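Laltullow Reuse and Repair Project
Progress report to the Suominen Fund, second quarter of year two
Period covered: January to end of March

Summary

On track overall. Collections up, training places full, storage is the problem (again). Spend slightly under on vans, over on heating. One request to move money between lines, see near the end. Sorry this is in a bit later than agreed, the weighbridge figures only came through at lunchtime.

Collections

1286 items taken in over the quarter, all types. Furniture still the biggest share by weight, small electricals the biggest by number. January was slow because of the ice, two rounds cancelled outright and the hill road shut to the larger van for a week. Caught up in February. March the busiest month since we started.

Of those, 662 have gone back out, either sold through the shop or passed on free through the referral scheme. The rest are waiting for repair, waiting for testing, or gone for parts and recycling. We have not split that last group down properly yet. The new stock sheet should let us do it from next quarter, it has a column for it now.

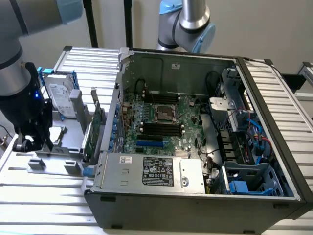
Mattresses: we said in the last report we would stop taking them by spring and we have. Leaflet reprinted. Still being left at the gate overnight, roughly as before, and the disposal charge comes out of our general pot. The council's bulky waste team have agreed to put a line on their booking page pointing people elsewhere but it hasnt appeared yet.

White goods held steady. Washing machines good, fridges poor. Most fridges offered are too old to be worth the gas handling cost and we are now saying no on the phone, before the van goes out. Has saved a fair bit of driving.

Training

Target was 12 places for the quarter, all filled. Ten finished the course, one moved away, one has deferred to the summer on health grounds and we're holding the place. Upholstery is the most asked for and has a waiting list. Bike maintenance quieter than we hoped, possibly the time of year. Will run it again in May with an evening start, 6.30 instead of 4, as several people said they couldn't get out of work.

Electrical safety testing module now written up and used twice. Went fine. Handouts too long, being cut. 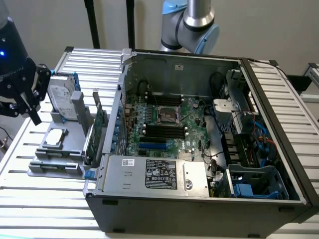

Desktop computer with the side panel off, CPU socket empty.

Feedback forms came back from most trainees. Main complaints were the cold, the parking and the toilets, in that order. Main thing liked was being able to take home what they had worked on. Full comments in the annex.

Shop

Takings up on last quarter, mainly down to the front window being sorted and the card reader working again. Tiveck delivered the replacement shelving in February, two bays short, the balance came three weeks later. Now all up. Sofas sell within days. Wardrobes do not, and we have too many. Trying a half price rail for large items from April.

The Astuvo booking system is in and the old paper diary has gone. Teething trouble with double bookings in the first fortnight, fixed by switching off the phone sync. Referral agencies can now book their own slots and most are doing so. Two still ring up.

Storage

The main worry. Unit B is full and the roof at the back still leaks, so a third of the floor cant be used for anything soft. Landlord has been out to look and a quote is promised. We have asked about the empty unit opposite on a short let but the rent being talked about is more than the line will bear. Racking would help in the meantime.
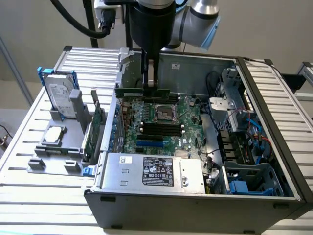
Budget

Van costs under, for the reasons above. Heating over, cold winter and the big door open most of the day for unloading. Wages as forecast. Insurance renewal came in higher than last year and will hit next quarter's figures, not these.

Request: we would like to move the van underspend across to racking for Unit B. No change to the grant total. Would need a yes by the end of April to get the fitters in before the summer collections pick up. Can send the quote over separately.

Next quarter

Reuse week in the town hall, target 100 visitors over the two days. Second upholstery course. New leaflet to the estates on the north side, where take-up is still low. Stock sheet breakdown as mentioned. Roof, if the landlord moves.

Annexes: A finance table, B trainee comments, C collection rounds by postcode. Annex C to folow seperately as the file was too big to attach.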